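Bornlow Opens Sign-Ups for Its Spring Quilt-Along

1/29/19 - Bornlow, the little quilt shop with the big cutting table, is so pleased to invite quilters everywhere to sew along on Clanier, a lap quilt of 28 blocks designed by Eluned Kneath.

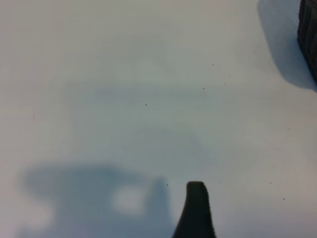
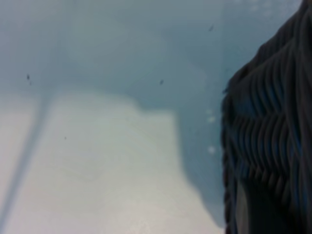
Sewing starts in April and runs for eight weeks, with a fresh set of blocks each week and plenty of time to catch up - we all fall behind now and then! The pattern is free with any fabric bundle. To save a spot, stop by or call the shop and ask for Vibeke.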